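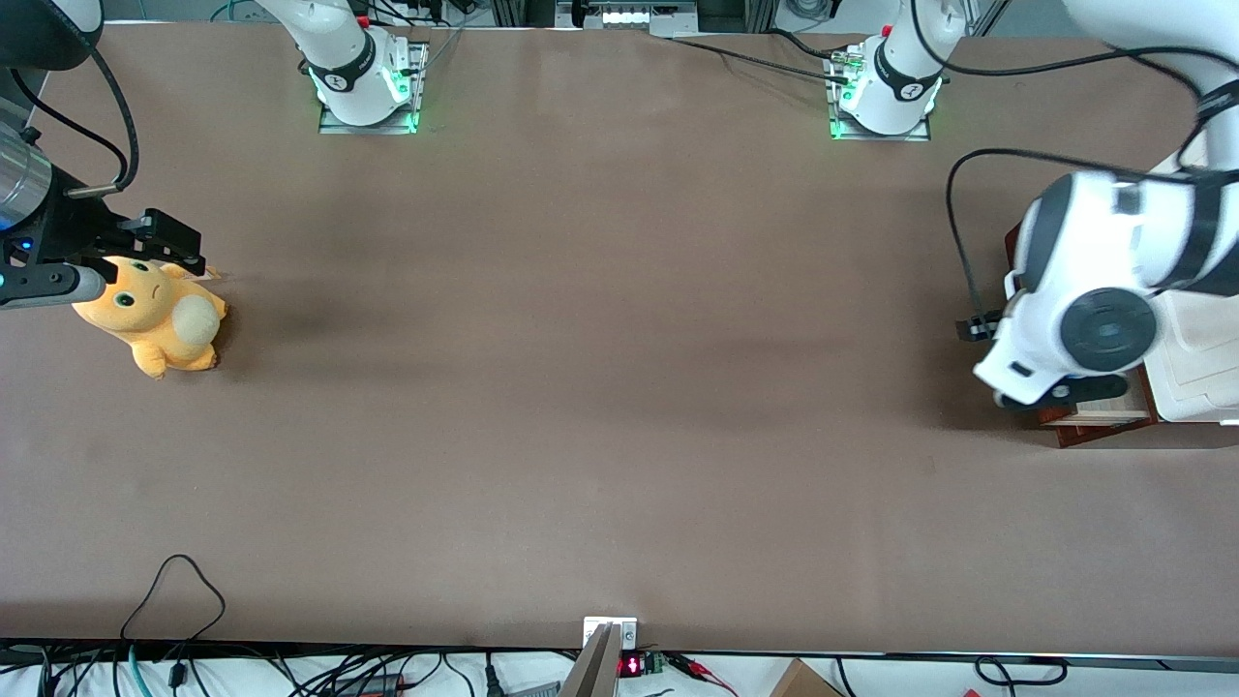

桌上的小伙伴:玩偶和木盒收纳相册

九月一到,家里早晚开窗都有点凉了,我就又犯了每年这个时候的老毛病:想把屋子里的小东西统统翻出来,重新安顿一遍。衣柜、书架这些大件倒还好说,最磨人的永远是那些巴掌大的玩意儿,毛绒玩偶啦,小木盒啦,旅行带回来的杯垫啦,舍不得扔,又总也找不到一个像样的去处。这一页就是今年整理的相册,写得有些啰嗦,您泡杯茶慢慢看,看累了先去忙别的,回头再来也不迟。

先说说开头的那一张。棕色的大桌面,左边侧躺着一只橙黄色的毛绒小家伙,圆圆的深色眼睛,中间透着一点绿,尖耳朵,小嘴巴是缝出来的,肚皮上一块浅浅的奶油色。我特别喜欢它这块肚皮,朝着右上方露着,懒洋洋的,像是刚吃饱了饭正在发呆。桌子另一头是一只小木盒,外侧红褐色,里面的颜色浅一些,看着有点像小抽屉。一软一硬,一黄一褐,放在同一张桌面上,怎么看怎么顺眼。

关于这张桌子

每次整理我都要先把一张大桌子腾出来,这个习惯已经改不掉了。在地上整理腰受不了,在床上整理又容易越理越乱,最后晚上没地方睡觉(我真的干过这种事,抱着枕头在沙发上窝了一夜)。桌面以哑光的为好,灯一打不晃眼,绒毛、线头、碎纸屑也看得清楚。深一点的棕色尤其适合摆黄色的玩偶,颜色一下子就跳出来了,人的心情也跟着亮堂。

桌上的东西我喜欢摆得疏一些。一次只理几样,别贪多。有一年我一口气把几大袋全倒在桌上,想着长痛不如短痛,结果翻到一本旧相册,坐下来就看到了天黑,该理的一样没理成。

关于黄色的玩偶

家里各种颜色的玩偶都有,可是黄色的总是最讨人喜欢。它不像粉色那样娇气,也不像白色那样怕脏(其实黄色也怕脏,只不过灰落上去没那么扎眼)。橙黄色又比柠檬黄更暖,秋天看着像柿子,冬天看着像烤红薯,放在哪个季节都不突兀。

说到清洁,我的办法很土。先用软毛刷顺着绒毛刷一遍,耳朵根和小短脚的缝隙里最容易藏灰,要多刷几下。肚皮如果是浅色的,就拿拧得很干的布蘸一点点温和的洗衣液,轻轻按,不要来回搓,搓多了绒毛会起球,再也顺不回去。眼睛用干布擦一擦就好。最后放在通风的地方阴干,过一会儿翻个身,让后背也透透气。急性子的朋友千万别拿吹风机开热风去吹,我吹坏过一只兔子,脸上的毛打了卷,到现在见了它还觉得过意不去。

缝线也要看一眼。小嘴巴、耳朵尖、尾巴根,这几处的线最先松。发现得早,两三针就能补好,线的颜色稍微深一点也没关系,玩偶嘛,脸上有点岁月反而更可亲。

关于小木盒

木盒是我的另一个心头好。从前我迷过一阵塑料收纳盒,透明的,一摞一摞地买,看着是整齐,可是放在客厅里总觉得冷冰冰的。后来慢慢换成了木头的,有的是在一家叫 Kornen 的小店挑的,有的是从旧家具上拆下来的抽屉,砂纸打磨一下,照样好用。那家店常年有6种尺寸,我最常拿的是倒数第二小的那种,放针线、纽扣、明信片都合适,再小就只能装橡皮筋了。

外深内浅的木盒用起来有个好处,往里一看就知道装了些什么,小东西不会陷在暗处找不着。外面颜色深,经得起天天搬来搬去,碰一下蹭一下也不心疼。底下我会垫一块剪好的薄绒布,拿放的时候没有声响,夜里整理也不怕吵着家里人。

木盒最怕潮。梅雨天过后一定要敞开晾几天,里面的东西先拿出来,空盒子斜靠在墙边就行。要是有味道,放一小包晒干的橘子皮,过几天就淡了,比买来的香包自然得多。

怎么搭着放

有朋友问我,玩偶到底要不要收进盒子里。我的想法是看它平时得不得宠。天天要抱的,就让它待在外头,沙发角、窗台边、书架第二层,都是好位置。换季才想起来的,洗净晾透了再进盒子,别压得太实,头朝上放,来年拿出来脸不会扁。盒盖上贴张小纸条,写上里头住着谁,我家孩子管这个叫“门牌”,写得比我还认真,有时还要画一扇小窗户。

至于那些介于两者之间的,我会让玩偶和木盒做邻居:盒子敞着口,里面放它的小围巾、小毯子,玩偶就坐在旁边守着。这样摆在架子上既不占地方,又有点过日子的样子,客人来了总要多看两眼。

整理的时候我喜欢放点音乐。这阵子听的是从 Musico 上存下来的一个钢琴歌单,一共99首,慢悠悠的,理完一张桌子往往才放了一小半。茶是常喝的那种红茶,杯子是一只 El Sherbiny 的粗陶杯,杯口磕了个小豁,我转个方向照样喝。

相册后面的几句闲话

这个页面开到现在,访客本上攒了664条留言,每一条我都看过,有几条还抄在了本子上。有位朋友教我用旧毛衣给玩偶做坐垫,我试了,真的很好,厚厚软软的,边上的罗纹正好收口。还有一位问木盒上的划痕怎么办,我的做法是拿核桃仁在划痕上来回擦,等一会儿再用干布抹开,浅的印子就不大显了,深的只好由它去。

下一回想理一理 Isell 那边淘来的一包旧布料,格子的、碎花的都有,打算给几只光着身子的小熊做秋装。尺寸还没量,扣子也没配齐,大概要等天再凉一些才动得了剪刀。您要是手边有不用的小扣子的图样,欢迎留言告诉我,木头的最好。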